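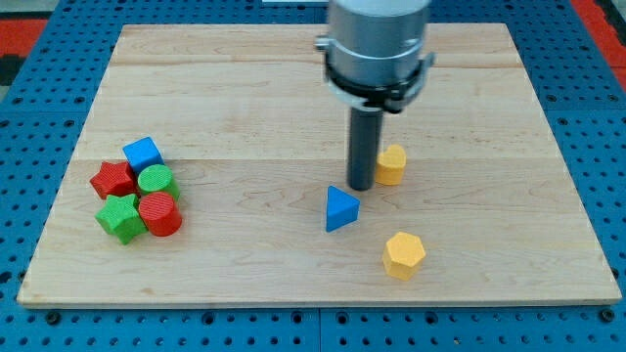
Stars, cylinders and a blue cube, all bunched up on the maple board

Ghizlane Ouali
1 October 2026

Okay, a few of you asked about the board after my last post, and a few more asked about the blocks, so I'm going to try to do both in one thread and you'll have to forgive me if I wander (I will wander).

Board first! It's maple, pale and honey colored, made of planks glued up side by side. If you look across the middle you can find one of the seams, and there's another farther back. I used to think visible seams meant a cheap board and I was so wrong about that. I love them now. I line things up on them without meaning to.

I bought it in July from a little shop in Gunotdale that mostly sells chair parts. It was leaning against the wall behind a stack of spindles with no price on it, and the man had to go in the back and ask, and he was gone so long I had time to get attached. By the time he came out I'd have paid anything, and I think he knew.

It came home rougher than it looks now. I sanded it with 400 and a cork block out on the back steps, always going with the grain, and I got maple dust in my hair and my coffee and, somehow, inside my shoes. Worth every bit of it. You run your palm over it and it's like the inside of a shell.

Then 2 coats of oil. I was scared the oil would turn it orange, the way it did to my poor old pine tray, so I tried it on the underside and left it there for days while I fretted. It warmed up a little and stayed light. If you're nervous about a finish, the underside is your friend. You can be as clumsy as you want down there.

The front edge came out a touch darker than the top, with the end grain showing in a thin strip. I've decided it's my favorite part. My sister says it looks like toast crust and she's right and I can't unsee it.

Now the blocks. They're plastic, and I know, I know, I was a wooden toys only person for years and some of you have been following me long enough to remember the speeches. I've softened. What won me over was the texture. Every one of them has these fine ridges all over, and on the round tops of the cylinders the ridges go in rings, like a tiny record.

The ridges do a lovely thing with light, too. Look at the blue cube, tipped up with one corner pointing away from you. It's all the same blue, and yet one side goes light and another goes dark, and you could spend a nice quiet while with a small child talking about why. (Or with yourself. I did it with myself.)

The stars are the ones everybody reaches for. There's a red one and a green one in this bunch, five points each, thick enough to have proper sides. They don't stack as politely as a cube does and they don't roll like a cylinder, and my nephew treats them like celebrities. If a star goes under the couch, dinner waits.

What I like to do with a small group like this is leave it on the board and let it be a bit of a puzzle. Two colors of star, same shape. Two colors of cylinder, same shape. A red star and a red cylinder, same color. You can sort them one way, mix them all up, and sort them the other way, and it feels like a brand new game even though you haven't bought a thing.

My nephew's way of sorting, for the record, is by who is friends with whom. The green star and the red cylinder are friends. The cube is new in town. I've asked follow-up questions and the answers are long and I won't attempt them here, but there's a lake involved.

Someone asked why use a board at all when you could play on the table. Well! Our table is dark and scratched and usually has mail on it, and bright colors just sort of sink into it. Put the same blocks on pale wood and they look like they've been washed. It also gives the game an edge. Small people seem to understand "on the board" much better than "over here, no, here, no, sweetheart, over here."

And the sound is better. Plastic on our tabletop is a clack. On the maple it's more of a tock. I realize I may be the only person who cares about this, but you did ask, and you knew who you were asking.

Care, quickly, before I forget. I wipe the board with a barely damp cloth and dry it right away, and I never leave it flat on a wet counter. I did that once with another board, and it cupped so badly you could have served soup in it. The blocks get warm water, dish soap and an old toothbrush along the ridges. Crumbs love those ridges. So does jam. Please don't ask how the jam got there.

For putting away, I gave up on the bin with the lid and went over to a drawstring bag from Condasia, a heavy canvas one. Everything goes in and the bag hangs on the hook by the back door. The board stands up on its edge beside the bookcase. I tried laying it on top of the bookcase, and then I needed a step stool every time, and I noticed we just weren't playing as much.

I do want to get a few more shapes. Another triangle one would be nice, and I've been dreaming about more yellow. Reds, greens and blues are wonderful together, but a little yellow in there would be like opening the curtains. If you know of yellow ones with the same ridged texture, please tell me where, my messages are open and I read them all (slowly, with tea).

Oh, and for the person who wanted to know if a beginner could make a board like this from scratch: I think you could, with patience and more clamps than seems reasonable. My neighbor glued one up from leftover flooring maple and it's lovely, and her first seam had a gap you could post a letter through, so she sawed it apart and did it over. She keeps the bad offcut on her windowsill with a fern on it.

I'll put the name of the oil in the replies once I've gone down and read the can, because I've been calling it "the good oil" all summer and that's no help to anybody. Back in a bit, the kettle's going.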